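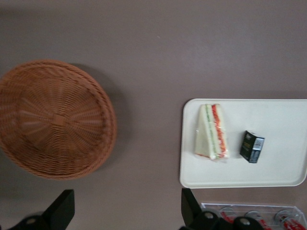
Ilse Kobzar
Office supplies and break table, Osham

The break table got a new layout on May 23, 2019, and I have been asked to write down the dimensions and the reasoning so that the Rarnemen site can copy it. The earlier post on the coffee shelf still stands and nothing in it needs changing.

The table is 182 cm long. Usable depth is less than it looks once the racks are in, so the layout was planned from the racks forward. Trays get whatever is left in front of them, and the baskets go at the ends.

Trays first. We use shallow rectangular plastic ones with rounded corners. A tray marks out one person's order: a wrapped sandwich and a small carton go on together, and the tray goes to the person. The raised rim is low, but it is enough to stop a carton from sliding off when the tray is carried level. A sandwich cut into triangles should be laid flat with the cut face up. The filling can then be read through the film without picking the thing up, and fewer sandwiches get handled and put back.

The round wicker baskets are for anything that rolls or has no flat side. They take more table than a square bin of the same volume. I have kept them anyway, as the woven rim is easy to grip one-handed and they weigh very little. Crumbs do collect between the reeds. Turn the basket over and tap the bottom. Do not soak it.

One warning about spacing. A basket placed hard against a tray will ride up on the rim and sit crooked. Leave 4 cm.

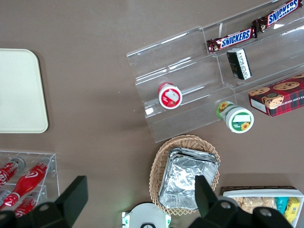 Ilse Kobzar
Office supplies and break table, Osham

The stepped stand is clear acrylic. Each step is 11 cm deep, which suits bars and small packets. Chocolate bars go on the highest tier, laid end to end. I tried them side by side first and the back one was never taken. Small round containers go on the middle tier and can lie on their sides if the end with the printing is turned up.

Larger cylinders are a problem. The green-and-white one with the sunflowers is too long for the step and ends up lying at the front lip with part of it on the table. It will stay on the bottom tier until I find a deeper stand. Boxed cookies do not go on the stand. The shortbread box rests against the lower corner, where it takes up space that was no use for anything else.

Acrylic shows every fingerprint. Use a damp microfiber cloth and no glass cleaner. I had one stand from Uvarness go cloudy along the edges in December after being wiped with the wrong spray, and it did not come back.

Bottles have their own rack, also clear acrylic, with 2 tiers. Fill the upper back tier before the lower front one, or you will be reaching over full bottles to load it. Labels face out. The bottles do not need to line up exactly front to back, and a small offset makes the back row easier to grasp by the cap.

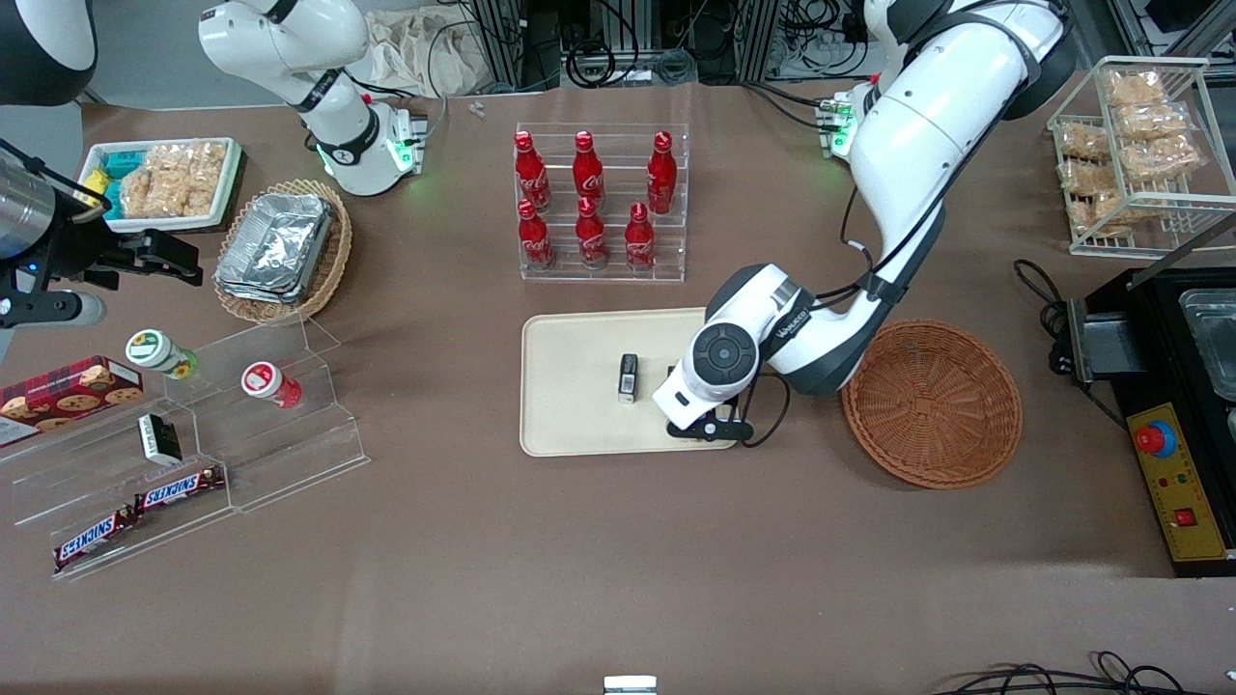

Two-tier bottle rack with three bottles to a tier, tray in the center, wicker basket to the right.

The brown fabric cover stays on. It keeps the trays from skating and can be taken off and washed. Put it back with the hem to the wall side. The cover at Rarnemen is a different size, so measure before ordering.

Still open: a deeper bottom step for the cylinders, and a second tray color for orders without meat. I will add both here when the parts arrive.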